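Wultside Library to Close Main Reading Room for Flooring and Lighting Work

The main reading room of the Wultside public library will close in October while its flooring and overhead lighting are replaced, the town's Department of Library Services has announced. The children's room, the periodicals desk and the meeting rooms on the upper floor will keep their usual hours.

The contract has been awarded to Aguiar, a building firm based in Fodton, following a public bidding process held earlier this year. Work is scheduled to last 40 days. The department said the reading room may reopen in stages if the east side is ready first, but readers should plan on a full closure until further notice is posted.

The present floor was laid when the building opened and has been patched several times. An inspection last winter found that 234 square yards of it had lifted or worn through, mostly near the circulation desk and along the aisle to the local history shelves. The lighting will be replaced at the same time to avoid a second closure next year.
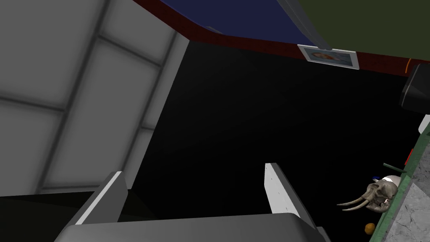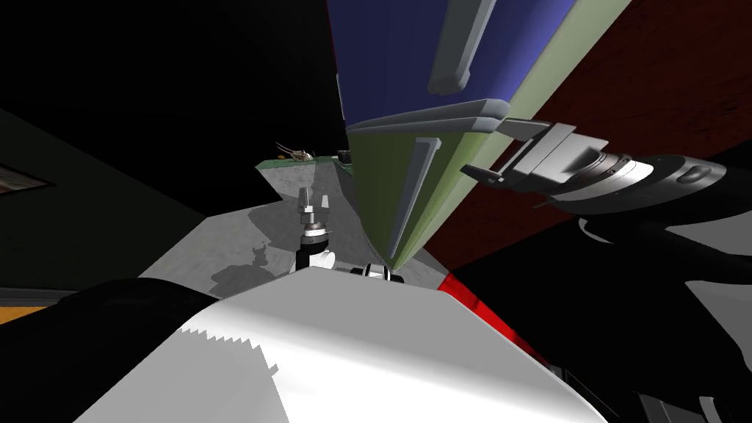
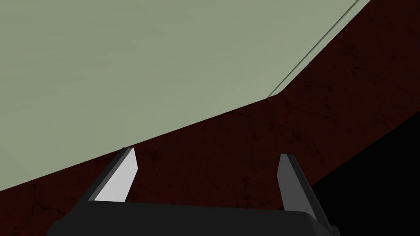
Where can readers return books while the main room is closed? Books may be returned at the periodicals desk during open hours, or at any time through the outdoor drop box by the parking lot entrance.

Materials on hold will also be kept at the periodicals desk. The hold period has been extended by one week for the length of the project, and no late fees will be charged on items due during the closure. Readers who need a book from the main shelves may place a request by telephone or at the desk before 2 p.m. for pickup the following morning. Reference volumes and the bound newspapers will be in storage and cannot be requested.

Study seating will be limited. The department has set up temporary tables in the upstairs meeting rooms, which will be open for quiet study whenever they are not reserved. Groups that have already booked a room will keep their reservations. The public computers will move to the corridor outside the children's room — printing will remain available there at the regular price.

The west entrance on the Fodton road side will be closed to the public during working hours. Visitors should use the north entrance, which has a ramp and an automatic door. Parking spaces nearest the west entrance will be set aside for contractors' vehicles.

Updates on the work will be posted at both entrances and on the library's page of the town website.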